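So I finally caught up on Prultville over the weekend, all the way through the reunion, and I have thoughts! The big one is that they brought Tamara Pavliuk back as host after 24 episodes of that guy who kept mixing up the couples. She's so much better at letting people squirm. I watched until almost 1 in the morning, laundry be darned.

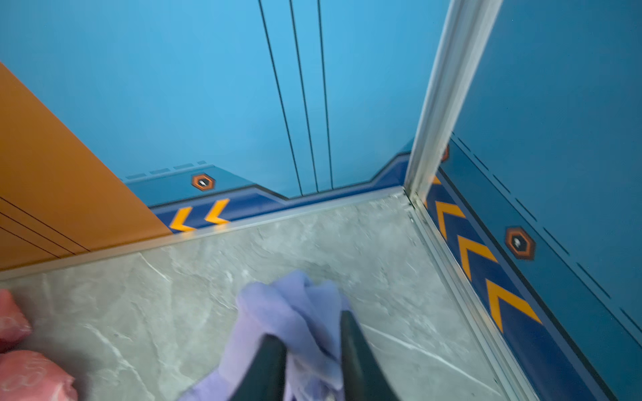
The finale dragged, though. Did we need a second rose garden dinner – and another one after that? I'd have cut it to 48 minutes and given the rest to the moms, who were the best part of the season.

My recap post in October got 248 comments, mostly about the boat fight, and you all are still going.
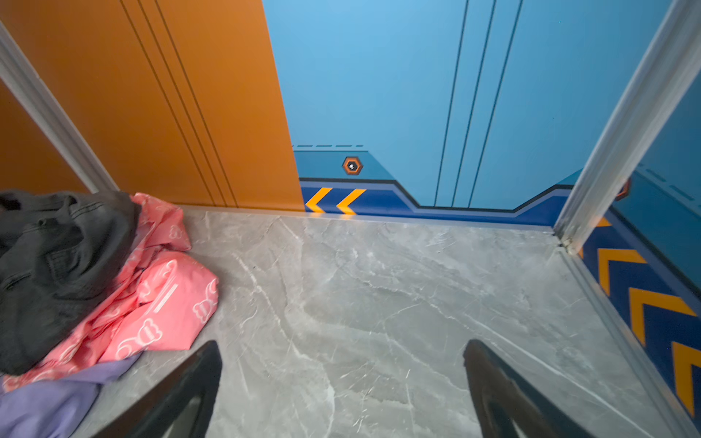
Marcy wrote that she'd quit the show if they film another season at the lake house, and that Tamara should pick the cast herself. I'd watch that.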